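Airside safety inspection

An airside safety inspection is a check carried out by an airport operator on the parts of an airport that lie beyond the security boundary, including runways, taxiways, aprons and service roads. Inspections are made by trained staff who travel in marked vehicles and remain in radio contact with the control tower whenever they enter an area used by moving aircraft.

Scope

Routine inspections cover the condition of paved surfaces, lighting, signs and painted markings. Inspectors also look for loose objects that could be drawn into an engine or damage a tire. At Sellari Airport, the movement area is inspected 4 times a day, with further checks after heavy rain, a bird strike or a rejected takeoff. Items recovered from the pavement are logged by location and type, and the records are reviewed each month.

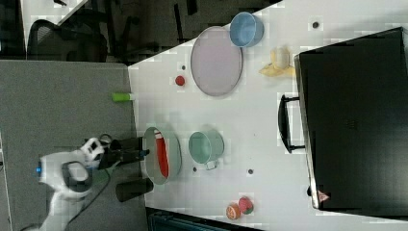 A mug and a shallow dish on a white tabletop.

Apron inspections differ from runway inspections in that they deal mainly with people and ground vehicles. Staff check that cones are set out around parked aircraft, that passengers on foot follow the marked walkway, and that fuel hoses do not cross an escape route. An inspector may stop boarding or unloading at any time. The aircraft commander is informed as soon as possible, and the stand remains closed until the inspector releases it.

Vehicles and equipment

Inspection vehicles carry roof beacons and a transponder that allows controllers to follow them in poor visibility. The speed limit on the apron at Sellari is 40 kilometers per hour on service roads and lower near occupied stands.
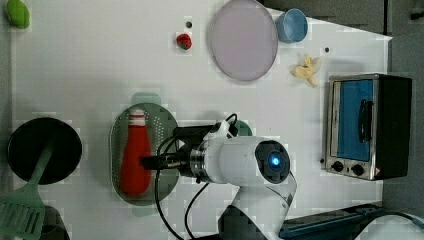
Vehicles answering an urgent call may exceed the limit only with the approval of the duty manager. Ground handling firms, among them Skumska and Windano, are required to give way to inspection vehicles at all crossings.

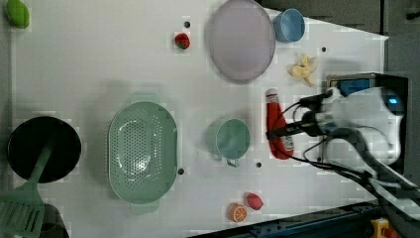

Reporting and penalties

Findings are graded by severity. Minor findings, such as faded paint, are passed to the maintenance department. Serious findings must be reported to the operator's safety office within 6 hours. Drivers who break apron rules may lose their airside permit, and handling firms may be charged up to 300 euros for each offense.

Revised procedures, known as the Ponce rules after the airport's cargo apron, took effect on June 17, 2022. They extended the inspection regime to equipment parking areas, which had previously been checked only by the firms using them. The first review of the procedures was completed in December of the same year.

See also

Apron control
Foreign object debris
Runway incursion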